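Clumov's hand-held gripper kit, two months in – a talk with Esperanza Whitfield

Towels first, everything else later. That was the plan at Prallau.
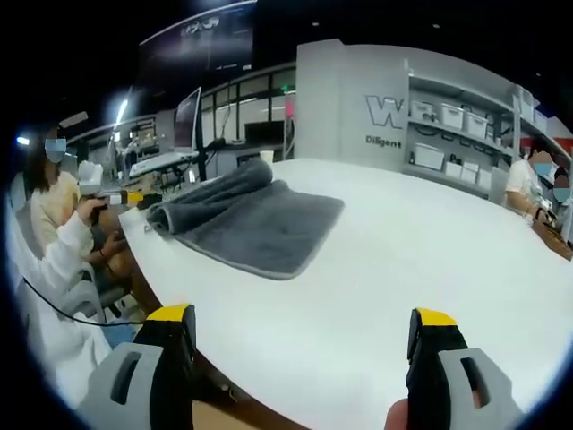 Pilkington thinks the kit is overpriced for what's in the box, and told us so before we'd even sat down. Whitfield doesn't agree. Mostly.

"You pick it up and you're working," she says. "No arm to bolt down, no safety cage. I had people recording folds before lunch."

The kit: 2 grippers, charger, one case, the Stivorau software on a yearly license. Setup took her 26 minutes. Docs are thin – she ended up calling support twice.

Best day so far was 107 usable folds. "And then my wrist hurt," she says. Weight is her main complaint. Also the trigger, wich is stiff for small hands. Clumov says a lighter grip is coming in May. She'll beleive it when it ships.

Would she buy again? Long pause. "For cloth, yes. For cups and stuff, ask me later. The finger caps are good, the calibration drifts. I redo it every morning."

Spare fingers are sold seperately, by the pair. She's ordered one set already.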